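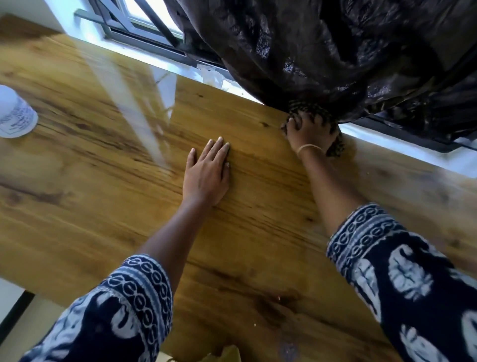 2025-02-09

I've finally got round to the window corner at the Bunham flat, and I'm far too pleased with myself! It's the wood I love most – all those honey-brown streaks – so the table and the ledge got most of my attention. The black stuff at the window stays knotted out of the way while I work, otherwise it's all over the tabletop.

On to the ledge. I go along the front with a cloth, then do the thin seam near the top, where the dust loves to hide (and up by the light switch, go gently).
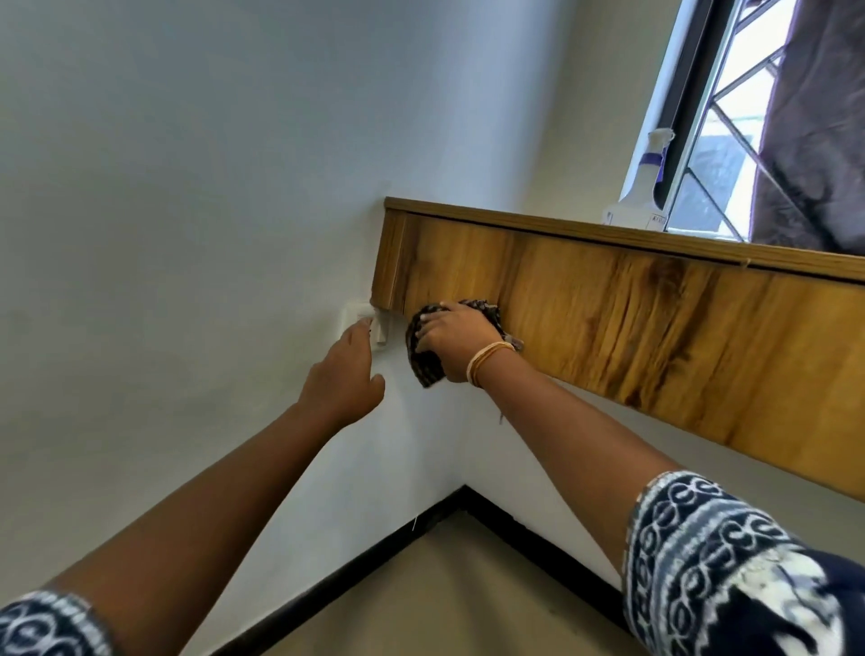 Uriel Zepeda wrote in to say that a barely damp cloth is plenty for wood like this, and that the polish can wait until April.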